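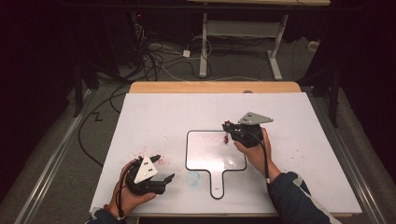
Food & Drink / Packaging

February 19, 2022

Refill cups and the lid problem

The Mernstead chain put its refillable soda cup on sale in June, and by the end of the first month stores were running short of lids. Dolores Nguyen-Tran, who manages packaging for the company, traces the shortage to a decision about the rim.

"The cup is double-walled, so the lip is thicker than paper," she said. "The standard dome lid goes on, but it doesn't seat. Customers were taking two or three until one held."

The fix was a dedicated lid with a deeper channel, molded by Cerkow. Arlindo Peixoto, the supplier's tooling engineer, said the first version held well on an empty cup and leaked on a full one. "A frozen drink expands at the nozzle and keeps moving for a while after you stop pouring. It pushes up in the middle. We had tested with water."

Later trials used the drink itself, dispensed from a store machine. Peixoto's team ran 500 cups through the second mold and changed the vent hole twice. The current lid has one vent, set off center so that it does not line up with the straw slot.

Nguyen-Tran was less willing to discuss price. The cup sells for $6 with the first fill included, and refills are $2. She would not give a sales figure, but said returns of damaged cups were within the range she had budgeted for. Most of the damage is to the printing – the outer wall is dishwasher safe on the top rack only, and the label saying so is on the base.

Size caused a separate argument. The marketing side wanted a larger cup to match a competing promotion from Flirka. "It wouldn't fit under the nozzle," Nguyen-Tran said. "We would have had to raise the drip tray brackets in every store."

A smaller cup is being considered for coffee, with the same rim so that one lid covers both. Peixoto has a drawing but no order. "Hot drinks need a different resin," he said. "The shape can stay. The material can't, and that changes the shrinkage, so the mold has to be cut again."

Nguyen-Tran expects to decide on the coffee cup once the remaining stock of old lids is used up. Stores have been told to keep them at the paper cup station.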